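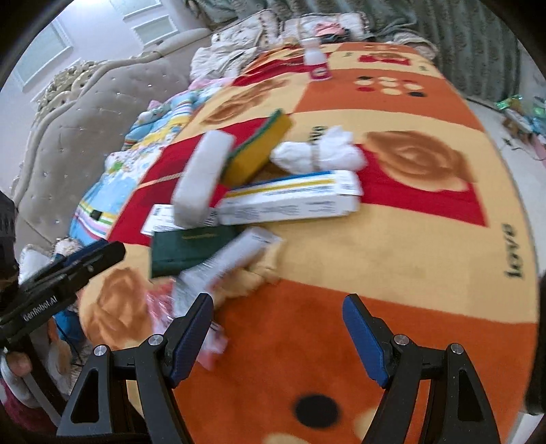 From: Mutua Khaemba
To: rugs-and-textiles list
Subject: Re: Printed area rug – backing, creep, and sorting on the floor
August 2025

> I have a large printed rug (orange, red and pale yellow blocks, big roses,
> the word "love" in two sizes) and it creeps across the floor whenever
> I kneel on it. It doubles as my sorting area for odds and ends: sponges,
> socks, boxes. Would a pad fix this, or do I need to glue something to the
> back? Also, does washing hurt the print?

Don't glue anything yet. Adhesive on the back is hard to remove and will stiffen the rug unevenly.

Check the backing first. If it is smooth woven polyester, an open-grid pad will hold it. I tried two in July under a rug of similar size, the Rennie and the Cornance. The Rennie is 300 g per square meter and the Cornance is 800. The heavier one held better at the corners but raised the edge enough to catch a toe. I went back to the Rennie and have left it there. Cut the pad 2 inches short of the rug on all sides.

On washing: cold water, mild detergent, no soaking. The color in a printed rug sits mostly in the tips of the pile, so abrasion does more damage than water. Keep the green side of a kitchen sponge off it. The yellow side is fine for blotting. Test on one of the dots before you go near the large lettering – dark ink on a pale ground is where bleeding shows first.

As for sorting on it, a busy pattern is a poor background. White things (socks, foam, cartons) show up well enough on the orange and red, less well on the pale yellow. Small brown or orange parts disappear into the roses. I put down a plain sheet for anything smaller than a matchbox. Tie socks in bundles before they go on the pile, and peel loose barcode labels off the packaging early. They end up stuck face down in the fibers otherwise, and the residue holds dirt.

Wireo used to sell a clip for rug corners. I have not seen it lately. Nisitz has tape, which I would not use on a finished wood floor.

What is the floor underneath? That changes the answer on pads.

Mutua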